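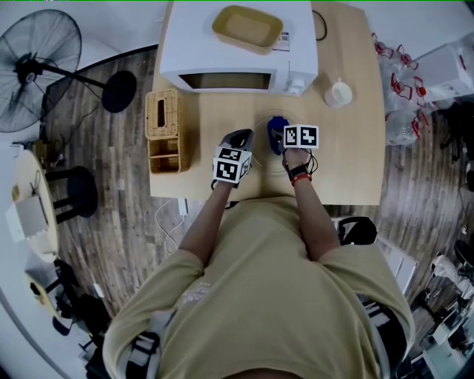 Hi all,

Spring report from the Takow seed library, a little later in April than I promised. You asked for something shorter than last year's and with more about what went wrong, so I've tried to do both, though I can already feel myself going long. The spreadsheet with the spending is coming separately.

Where we are

When you funded us we had a cupboard in the back hallway of the Takow library, a shoebox of tomato and bean seed, and a sign-out sheet that people mostly forgot to sign. We now have a proper cabinet with drawers (the old card catalog, which the library was about to give away!), a cataloging system that I can explain to a new person in one sitting, and 424 packets on hand as of this week. The goal in the grant was 100 varieties by the end of the second year. I think we'll get there by fall, but I'd rather tell you now that it's going to be close, and that a good chunk of those varieties are going to be beans. People here really love beans.

The catalog is still on paper cards with a copy on the library's computer. I know the plan said we'd be searchable online by now. We tried two different free programs over the winter and both of them wanted us to fill in things like supplier numbers, which makes no sense for a squash that came out of somebody's aunt's garden. The library's own system can take us if we treat each variety as a kind of book, and that is where I'm headed. It's slow going, maybe a drawer every couple of weeks. Lettuce and greens are in. Beans are half in. I have not started on flowers and I'm a bit afraid of them.

Swap days

We held two swap days this winter, one in Takow and one over in Eltitden at the grange hall. Takow was packed from the moment the doors opened and we ran out of envelopes before lunch. I sent somebody to the drugstore and they came back with birthday card envelopes, so if you ever get kale seed from us in a pink envelope, that is the story.

Eltitden was quieter. There was ice on the road that morning and I had half a mind to call it off, but 22 people made it over and nearly all of them brought something to trade. That never happens in Takow, where most folks come to take (which is fine, that's what a library is). The Eltitden people are serious growers with long memories. I came home with a flint corn that has been grown on the same hill for longer than anyone there could tell me, two runner beans, and a dill that I'm told will take over my yard if I look away.

What I learned from that day is that we've been putting our energy in the wrong place. We spent most of the outreach money on posters in Takow, where everybody already knows us. I'd like to move what's left of that line over to Eltitden and use it for gas, the hall rental and a second cabinet that can live over there. Let me know if you need that request on a form.

The germination testing

This is the part I was most nervous about and it ended up being the part I enjoyed the most. The idea was simple: before we hand out older seed, we check that it still grows. You put some seeds on a damp paper towel, roll it up, slide it in a bag, leave it somewhere warm and count what sprouts.

In practice my kitchen was full of rolled-up paper towels from January on. I had them on top of the fridge, on the water heater, and for one bad week on the back seat of the car. I labeled the first round with a washable marker, and of course the damp got to it and I had a whole batch of mystery sprouts. That round had to be thrown out and done over. Pencil on masking tape works fine.

The results were all over the place. Tomatoes were great, even the old ones. The beans from the shoebox did better than I expected. Onions and leeks were terrible, just about every packet that was more than a year old, and parsnips were a total loss. We took out seven varieties completely and put notes on the cards asking if anybody still has fresh seed of the same kind. Two people have written back so far, both about the leeks.

Going forward I'd like to test the onion family every single winter and leave the tomatoes alone for longer. It's a better use of the paper towels. I'd also like to buy a small heat mat, which isn't in the budget but would fit under supplies if you're okay with that. It would get my water heater closet back.

The garden at Gruber

The grow-out plot at Gruber Nursery is the piece that's behind. They gave us the strip along their north fence for free, and I don't want to sound ungrateful, but it is a wet strip. We couldn't get anything into the ground there last spring until well after everyone else in the county was planting, and then the fence shaded the lower end by three in the afternoon. The peas did okay. The squash did not. We saved enough seed from the plot to fill one small drawer and I had planned on four.

I walked it again last month with my boots on, and I've changed the layout. Greens and peas go at the low end, where they won't mind the shade so much. Anything that needs sun goes at the top in raised rows, and we're not trying squash there at all. A couple of families in Eltitden have offered to grow the squash for us in their own gardens, which is probably how we should have done it from the start – squash cross with each other so easily that you want them far apart anyway. I've written up a one-page sheet for them on how far apart, when to pick, and how to wash and dry the seed. It's had three rewrites and it's still a little bossy.

Nursery staff have been good about letting us use the hose and the potting shed. Their busy season starts any minute, so our work hours there are now early mornings, before eight.

Classes

We said we'd do a seed saving class each season and we've done them, although the winter one was really more of a chat around a table with a pot of coffee. The fall class on cleaning seed was the big hit. We did it with kitchen strainers, a box fan and a bedsheet, and there was chaff in the library carpet for weeks (I've apologized, they were nice about it). The summer class will be outside.

I'd love to get more younger people in. The middle school in Guken asked if we could come and do something with their science classes in May, and I said yes before I looked at my calendar. It'll be bean seeds in clear cups so they can watch the roots. If it goes well they'd like us back in September to harvest from the bed behind their gym.

Money

Short version, we're under on printing and supplies, over on postage, and right on track with everything else. Postage is my fault. I offered to mail packets to anyone who couldn't get to the library and I had no idea how many people would take me up on it. I don't want to stop, some of those folks are stuck at home and they send us the sweetest notes, but I've cut it down to one mailing a month, with everything going out together. We're also asking people to send a stamped envelope if they can. Most of them do.

Coming up

Between now and the next report I want the beans cataloged, the second cabinet in place in Eltitden, and the Gruber plot planted on time. The corn from the hill will be grown by one family only this year, well away from any other corn, and I won't be handing any of it out until we have a decent jar of it saved. I've already had to say no to several people about that.

Things I need from you: a yes or no on moving the outreach money, a yes or no on the heat mat, and the new version of the year-end form, as the link I have opens a blank page. If it's easier to talk it through, I'm at the library desk most afternoons until five, and the phone there gets picked up a lot faster than my email does.

Thanks again for sticking with us – and if anyone on your end has fresh parsnip seed, please send it.

Your Takow seed library coordinator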